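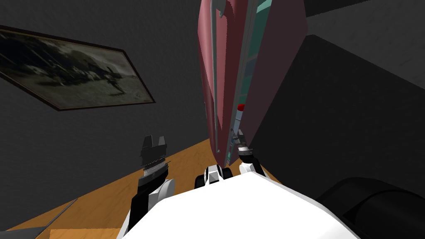
Ticket: Grenari quote is over budget, need to decide what to cut
Opened January 22, 2021
Site: Ninunport test kitchen
Status: waiting on vendor

So the Clavaten quote landed and it's more than we set aside. We asked for two arms with a gripper on each, plus 9 simulator seats, and I'd like to know which of those we really need before I sign anything! The sim runs are all we have to go on for now.

Update 1
Went back through the tall red unit runs. Reaching into the low shelves is where I'd spend the money — the standard Shao arm is 4 inches shorter than the one in the quote, and I don't want to find out in October that it can't get in there. Keeping the long arms.

Update 2
Dropped the seats from 9 to 3 (we never had more than that logged in anyway). Also asked for spare fingers to be priced on their own line, because they were buried in the service plan and I couldn't tell what we were paying for.

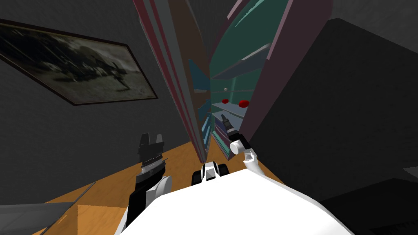 Can we hold the current price while we sort out the seats?
The quote is good for 60 days, and changing the seat count doesn't restart the clock.

Update 3
Sent the revised list to Clavaten. Still need the shipping cost to Ninunport and a lead time on the second gripper. Leaving this open until both come back.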